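# Keeping a Two-Armed Robot in Order

Much of the daily work on the household cell at Gillmont takes place in simulation. The machine has two arms, each with a two-fingered gripper, and its simulated counterpart is maintained on the same terms as the hardware. Randi Dalen, who oversees the cell, requires that any change to a joint limit or a gripper setting be tried in the rendered room before it is released.

The practice dates from July, when the laboratory adopted the Trusano scheduling software. Until then, settings were adjusted directly on the machine, and records were kept unevenly. Each change now receives an entry, a reviewer and a set of 300 simulated reaches.

## The reach check

The left arm is brought low over a group of household articles, among them a spoon lying close to a flat black object. Thin articles are the more demanding test, as a small error in height will drive the fingers into whatever lies beneath. The right arm is raised, with its gripper pointing upward.
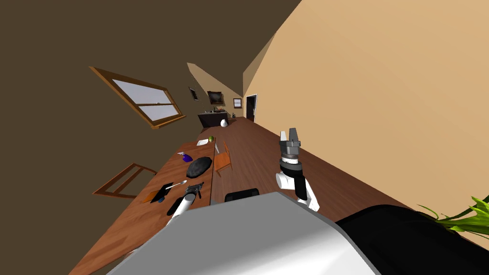
## Correcting the offset

A height error of 2 millimeters is the most the laboratory will accept. When a larger figure appears, staff first review the wrist calibration file and then the gripper dimensions. The Bhattacharjee procedure, named for the engineer who drafted it, sets out the order of these checks and does not permit both files to be edited in one session.

Dalen considers that rule the most useful in the manual. "If you change two things, you have learned nothing about either," she said.

Once a correction has been entered, the reach is repeated with the articles left in place. The spoon rests across the black object, and the dark gripper is held low near the group while the right arm stays up. The small chair remains standing to the other side of the seam.
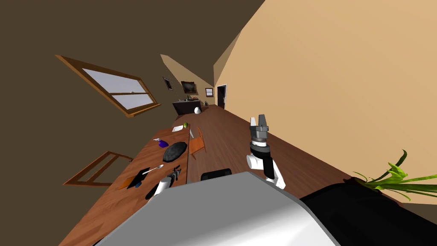 ## Release to the hardware

An approved file is passed to Clinitz, the contractor responsible for the physical arms. Its technicians run 40 reaches at reduced speed and inspect the finger pads and cable covers. Pads are replaced after 400 hours of service. Files that fail at this stage are returned to Gillmont with the joint readings attached, and the previous settings are restored until the matter is resolved.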